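Seit letztem Dienstag weiß ich, dass man eine Donut-Ausgabe mieten kann. Der Anbieter heißt Goltis, das Paket heißt Durkomau, und es besteht aus zwei Roboterarmen, Greifern mit grünen Fingerauflagen, der Software und einer Einweisung. Beworben wird das für Kantinen, Messestände und »kleine Gastronomie mit Personalengpass«. Ich habe früher selbst hinter einer Theke gestanden und bin entsprechend voreingenommen.

Im Prospekt steht eine Miete von 3342 Euro im Monat, dazu Anfahrt und Einrichtung. Die Wartung ist im ersten Vierteljahr enthalten, danach wird sie extra berechnet. Wie viel extra, konnte mir vor Ort niemand sagen. Man wolle mir das nachreichen. 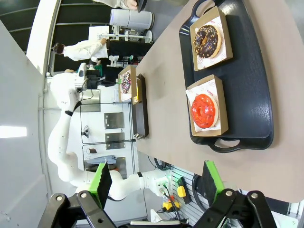

**Lohnt sich das für ein normales Café?**
Bei der Miete und den Mengen, die ein normales Café verkauft, sehe ich es nicht.

Zur Rechnung: Goltis geht von 100 Ausgaben pro Stunde im Dauerbetrieb aus. Welches Café gibt denn bitte den ganzen Tag über so viele Donuts aus? In meiner Zeit hatten wir morgens eine Stunde Andrang, mittags noch einmal eine halbe, und dazwischen wurde geputzt, Kaffee gemahlen und mit der Stammkundschaft geredet. Das alles macht Durkomau nicht. Im Datenblatt steht unter »Leistungsumfang« genau eine Sache, nämlich Gebäck in Schachteln von A nach B.

Dann die Frage der Glasur. Ein Donut mit weichem Guss ist ein undankbares Objekt für zwei harte Finger, und Streusel machen es nicht besser. Laut Unterlagen ist die Greifkraft in 40 Stufen einstellbar. Klingt nach viel - aber wer stellt das ein, wenn der Lieferant die Sorte wechselt? Die Einweisung dauert einen halben Tag, und im Handbuch nimmt das Kapitel zur Greifkraft eine knappe Seite ein.

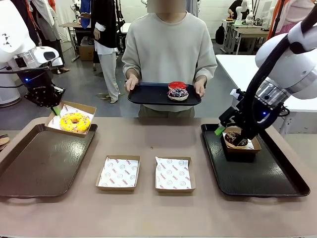

*Zwei Donuts auf dem schwarzen Tablett, auf dem Tisch zwei leere Schachteln zwischen den beiden Armen.*

Zum Vergleich habe ich mir das Angebot von Linstead schicken lassen. Ein Arm statt zwei, kein Mietmodell, nur Kauf, und die Software kostet jährlich. Dafür steht der Wartungspreis schwarz auf weiß drin, was ich inzwischen zu schätzen weiß. Ochoa hat auf meine Anfrage bisher nur mit einem Newsletter reagiert.

Was mir bei Durkomau gefällt: Die Arme arbeiten auf einem gewöhnlichen Tisch mit gewöhnlichen Tabletts und Pappschachteln. Man muss also keine Spezialverpackung dazukaufen, jedenfalls steht davon nichts im Vertrag (ich habe zweimal nachgesehen). Die Mindestlaufzeit hingegen ist ein Ärgernis. 40 Wochen sind für einen Betrieb, der bloß mal ausprobieren will, viel zu lang. 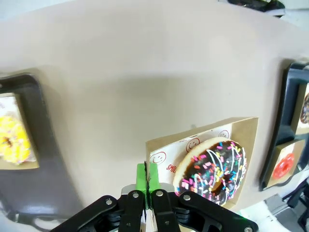
**Blog der AG Küchentechnik**

Ich habe Goltis drei Fragen geschrieben: Wer haftet bei beschädigter Ware, was kostet die Wartung nach dem Vierteljahr, und wie wird der Greifer zwischen zwei Sorten gereinigt? Die letzte ist mir am wichtigsten, schon wegen der Allergene. Nussstreusel und dann derselbe Finger am nächsten Donut - das möchte ich keinem Lebensmittelkontrolleur erklären müssen. Im Handbuch heißt es dazu, die Auflagen seien »abwischbar«. Womit und wie oft, steht nicht dabei.

Bis die Antworten da sind, gibt es von mir keine Empfehlung. Wer Durkomau schon gemietet hat, darf mir gern die Rechnung vom vierten Monat schicken, Name und Adresse könnt ihr schwärzen.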